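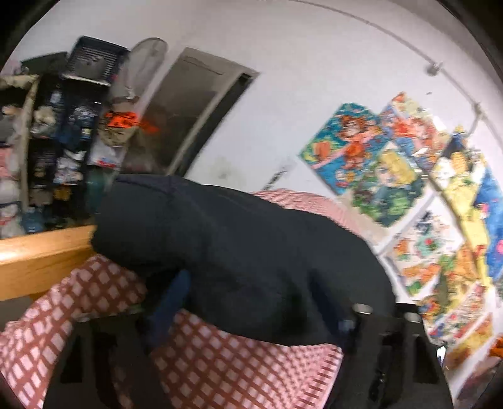 Clusov Residence front desk wrote that the resident in Room 1104 had asked for the storage request to be reopened, as the padded outerwear still had no assigned place and the bed was being used for it in the meantime.

Ticket 2157
Category: Room storage and furnishings
Location: Clusov Residence, Room 1104
Priority: Normal
Status: Pending resident confirmation

Summary of request
The resident reports that the shelving beside the bed is full and that bulky clothing cannot be put away. A second shelving unit was requested.

Assessment
The shelving is packed with folded clothes and small items. The hanging-pocket organizer holds packages and toiletries and should remain in use. A large black padded garment was on the checked blanket. Tall items are leaning against the wall next to the shelves, among them a white board partly wrapped in a plastic bag and a gray panel.

A second unit of the Clistach type cannot be approved for this room. It would stand in front of the wall heater, and the residence rules require 60 cm of clearance on that side.

Log
August, first entry. Request received through the Nair housing portal. Resident advised to use the under-bed space. Ticket closed.

August, second entry. Ticket reopened by the front desk. Resident states that the under-bed drawers hold bedding and winter shoes. Under-bed option withdrawn.

August, third entry, 10:40 a.m. Justorum Facilities offered an over-door rail with four hooks. The rail is suitable for coats and requires no drilling. Resident asked whether the board could also be hung from it. It may not -- the rail is for clothing only.

August, fourth entry. Basement locker offered for the board. The deposit is 1000, refundable on return of the key. The gray panel may stay in the room if it is secured to the wall. Two brackets have been set aside.

Action required from resident
Please confirm acceptance of the over-door rail and state whether the locker is wanted. Please also remove any items resting on top of the shelving before the fitting visit. Heavy items should be kept on the lowest shelf.

Replies should quote the ticket number. The rail is held at the front desk until the end of the month.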